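Flerna Hand-Held Gripper Recording - Frequently Asked Questions

Home | Hardware | Recording | Data | FAQ | Contact

Flerna is the demonstration kit maintained by the Stosine manipulation group. It covers two methods of showing a robot a task: by hand, with a pair of grippers carried by the operator, and by remote control from the Pan station.

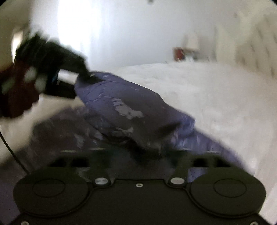

Most questions we receive concern the hand-held method, so those come first. Remote control is covered at the end.

Do I need a robot to record?

No. The hand-held grippers record on their own. A robot is needed only when you play back a trained policy, and for the remote-control method.

How many demonstrations does one task take?

It depends on how much the object changes shape. Rigid pick-and-place tasks have trained acceptably on 593 episodes. Cloth needs more. Our garment folding set holds 3000 episodes, and sleeves still account for most of the failures on playback.

What counts as one episode?

One complete attempt at the task, from both grippers open and clear of the object to both grippers open and clear again. Do not record several folds as one episode unless the task definition lists them as a single task.

How fast should I move?

Slower than you would with your bare hands. Fast motion blurs the wrist camera view, and the tracker can lose its position estimate when too much of the view is smeared. A short blur during a swing or a shake is acceptable. If the tracking light changes to amber, stop, hold still until it clears, and discard the episode.

Can I work on a bed or a sofa?

Yes. Soft surfaces are worth having in the set. Note that plain white bedding gives the tracker very little to hold on to, so keep some furniture or other fixed detail in the background. Pull the mapping pass wide enough to include it.

Does a bright window matter?

Exposure is automatic and recovers within a few frames. Where possible, stand so that the window is to one side. Episodes with part of the view overexposed are kept as long as the fingertips and the object remain visible.

Both grippers are on the same garment. Which one leads?

Neither. The two streams are synchronized and stored as a pair. Assign left and right at the start of the session and do not swap hands partway through. Swapped sessions can be repaired with the relabel script, but Uyên Tạ has to run it for you.

What should I do with the cable?

Route it over the forearm and leave enough slack to reach full extension. A cable lying across the cloth is tolerated. A cable caught under a fingertip is not - discard the episode.

The fingers do not close fully. Is that a fault?

Check calibration first. Run the open-close routine 5 times with nothing between the fingertips. If the reported gap at closure still differs between runs, check the linkage for play and send the readings to Remo Gentile.

Should I delete failed attempts?

Keep them if the failure came from the task, such as a dropped corner or a fold that slid open. Mark them as failed in the session sheet. Delete them if the failure came from the equipment.

When is remote control the better choice?

When the robot's own reach or joint limits matter. A person can turn a wrist in ways the Pumberg arm cannot follow, and those episodes are rejected during conversion. Remote control avoids this because the arm itself performs the motion. It is slower, and operators get less feel for how tight the cloth is.

Can I mix the two kinds of data?

Yes, provided the source field is filled in. Train on the hand-held set first, then add the remote-control episodes. We have not tested the reverse order on cloth.

How long does conversion take?

Up to 9 hours for a full garment session on the shared machine. Sessions recorded before the June firmware must be converted with the old settings file, found in the archive folder under Data.

Last updated: September 2018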